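Play and Learning Resources: progress report to the Lovus Fund
Period covered: to the end of October

1. Summary

The grant was awarded to sort, clean and re-box the building brick collection held at the Brinlow store, and to make it available for loan to playgroups and infant classes in the Bratow area. Cleaning is finished. Sorting by colour is well advanced and the first boxes have gone out. Spending to date is £1,603. We expect to complete on time, with one change to the boxing plan set out in section 4.

2. Work done

The bricks came to us over several years in carrier bags, biscuit tins and two broken toy chests. Everything has now been washed in warm soapy water and dried on racks. Cracked or chewed pieces were taken out, along with a good deal that was not bricks at all (jigsaw pieces, marbles, a quantity of dried pasta).

The large-stud bricks were dealt with first, as these are what the younger groups ask for. They are sorted by colour into shallow trays, one colour to a tray, and then packed from the trays into lidded boxes. We tried sorting straight into the boxes in the summer but it was hard to spot a wrong colour once a box was half full. White trays were chosen because the colours show up clearly against them.

The sorting space has also been brightened up, with blue walls and a pattern of clouds, stars and dots. 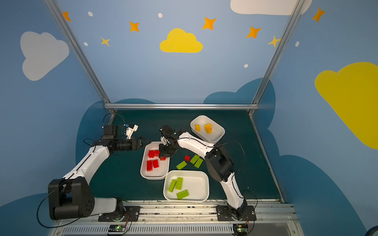 Red, yellow and green bricks in their trays at the sorting table.

Red and green are the most plentiful colours. Yellow has been slower to build up, and a further appeal for yellow bricks went out with the Shen newsletter.

3. Loans

So far 143 loan boxes have been packed and labelled. Each has a contents card inside the lid and a return slip. Returns have been good, although cards often come back damp or missing and we have started laminating them.

Two infant classes asked for single-colour boxes for work on sorting and matching, which we had not planned for. These were made up from stock without difficulty.

4. Changes to the plan

The original bid allowed for 100 bricks in every box. In practice a full box is too heavy for a small child to drag out from under a table, and several groups said so. We propose a smaller box as standard, with the full size kept for schools. There is no effect on the budget.

5. Next steps

Blue and mixed small bricks remain to be sorted. Shelving at Brinlow needs to be re-spaced for the smaller boxes. We have asked for 3 further racks from the Bratow depot and are waiting for a delivery date.

The final claim will be sent with receipts once the shelving is in.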